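Speaker notes: student robotics project, Dandari entry
Slot is 7 minutes plus questions. Clicker is on the lectern. Water.

Slide 1. Title
Say the team name and the school (Dervishi Technical College, second-year automation class). Say we are one of the class projects, the others have posters outside. Don't read the title out.

Slide 2. What we were asked to do
The Dandari challenge gives every team the same kind of job: take apart or put together something that was built for human hands. Teams pick their own object. We picked a desktop computer and the job of fitting a memory module.
Mention that we started in September and the first month went on reading and arguing about the object. One group wanted a bicycle hub. Skip this if time is short.

Slide 3. Why memory
It looks easy. A person does it in a few seconds by feel. The module has to go in straight, the notch has to line up, and it needs a firm push at both ends. Too little and it doesn't seat. Too much and the board bends. Pause here, people in the room will have done this themselves.

Slide 4. The setup
Leave this one up for a while. Talk about the rail table first. We can bolt things down anywhere along the extrusions and move them later, and we moved them a lot.
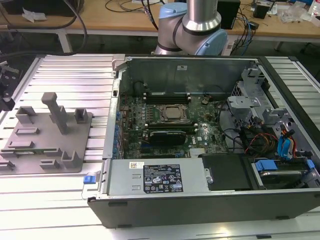 Slide 4: the tower on its side, the fixture plate to the left, the arm behind.

Point to the green strip on the plate, then to the long black slots with the white latches. That is the whole trip. Then point to the drive cage and the colored wires on the right and say the arm has to stay out of there.
The plate is 3D printed. We drew it in Skidine, the drawing program the class uses. This is the version we kept. Earlier ones had holders that were too tight and the module stuck.

Slide 5. Teaching the moves
We split the job into pick, carry, line up, push. Each part was written and tested by a different pair of students. The control code runs on Dodura, the class software, and the whole thing is 625 lines. Say that most of it is checks and stops. The moves themselves are short.
If asked: yes, we share the code, the link is on the last slide.

Slide 6. Results
We ran some 700 tries over the term. Show the chart. Carry was the easy part from the start. Line up gave us the most trouble, because a small error at the holder gets bigger by the time you reach the slot. Go slowly over the red bars. Those are the tries where the arm stopped itself on the force limit. We count them as failures.
Do not promise the 1000 tries we put in the proposal. We ran out of lab time. Say so plainly.

Slide 7. What we would change
Start with the push, not the pick. We left it until last and it changed how the module had to be held, so the pick had to be written over again.
Write down every change to the fixture. For two weeks we had two plates in use and the notes didn't say which.
Book lab time early. The arm is shared with the first-year class and they have it every morning.

Slide 8. Thanks and links
Thank the lab staff and the first-years for swapping hours. Leave the slide up during questions.

Likely questions
Could it close the latches? We only tested the push. Closing them as a separate move is next year's work.
Would it work on another computer? Not without new positions. The slots would be somewhere else and the case would sit differently.
Was the power on? No, never, and the cord stays in the cupboard.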